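크라브치크(Krawczyk) 연구동 방문 기록: 핸드헬드 그리퍼 데이터의 처리와 정책 실행 소프트웨어

2월에 크라브치크 연구동을 방문했다. 목적은 조작 정책 학습용 소프트웨어 스택을 확인하는 것이었고, 안내는 소프트웨어 담당 Jolanta Dudek가 맡았다. 하드웨어 설명은 짧게 끝났고 나머지 시간은 전부 데이터 경로와 제어기 쪽에 썼다.

스택은 크게 두 부분으로 나뉜다. 수집과 정렬을 담당하는 Dokex, 그리고 실행 시점의 추론과 궤적 보간을 담당하는 Skullow다. 둘 사이의 인터페이스는 파일 기반이다. 에피소드 하나가 디렉터리 하나에 대응하고, 영상과 자세 추정값과 그리퍼 폭이 각각 별도 스트림으로 저장된다. 공용 메시지 버스를 쓰지 않는 이유를 물었더니 재처리 때문이라고 했다. 자세 추정 알고리즘을 교체할 때마다 원본에서 전체를 다시 돌리는데, 이때 중간에 상태를 가진 프로세스가 있으면 재현이 깨진다.

그리퍼 폭은 손가락 쪽 마커 두 개의 검출 결과로 계산한다. 어안 왜곡 모델을 먼저 적용하고, 좌우 마커의 상대 위치를 구한 뒤 보정표로 개폐량을 얻는다. 한쪽 마커만 검출된 프레임은 대칭을 가정해 채우고 플래그를 남긴다. 플래그가 13프레임 이상 연속되면 해당 구간은 학습에서 제외한다.
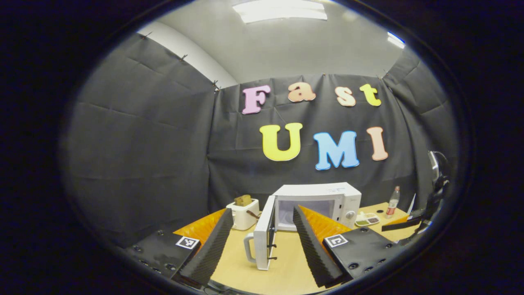 자세 추정은 시각 관성 SLAM이다. 작업 공간마다 지도를 먼저 만들고 에피소드는 그 지도에 재위치화한다. 문제는 무늬가 적은 표면이다. 단색 천이나 흰색 가전이 시야를 많이 차지하면 특징점 수가 떨어지고, 손을 가까이 가져갈수록 심해진다. 방문 당시 처리 로그에는 에피소드 391개 중 80개가 재위치화 실패로 분류되어 있었다. Dudek에 따르면 실패는 대부분 접근 단계의 앞부분에서 발생하며, 역방향으로 추적을 돌려 일부를 복구한다. 복구율 수치는 받지 못했다.

실행 쪽에서는 지연 처리를 자세히 보았다. Skullow는 카메라 관측 시각을 기준으로 모든 입력을 정렬하고, 정책이 출력한 동작열에서 이미 지나간 시점의 동작을 버린다. 측정된 종단 지연은 122 ms였다. 동작열의 남은 부분은 위치는 선형, 회전은 구면 선형으로 보간하여 제어기에 넘긴다. 새 동작열이 도착할 때의 불연속은 짧은 중첩 구간에서 가중 평균으로 완화한다. 문처럼 구속이 있는 물체에서는 이 평균이 오히려 호를 벗어나는 명령을 만들 수 있어, 임피던스 제어기의 강성을 낮춰 흡수하고 있다. 계획기 수준의 충돌 검사는 없고 작업 공간 경계만 검사한다.

시각화 도구 Bruvier도 시연을 받았다. 타임라인에서 에피소드를 고르면 영상, 추정 궤적, 개폐량 곡선이 같은 커서로 움직인다. 단순한 도구지만 스트림 간 시각 오차를 찾는 데 가장 많이 쓴다고 한다. 다만 대용량 에피소드에서는 탐색이 느렸고, 주석 내보내기 형식이 문서화되어 있지 않았다.

추가로 요청한 자료는 왜곡 보정 절차서와 보정표 생성 스크립트다. 절차서는 현장에서 열람했고, 스크립트는 정리 후 전달받기로 했다.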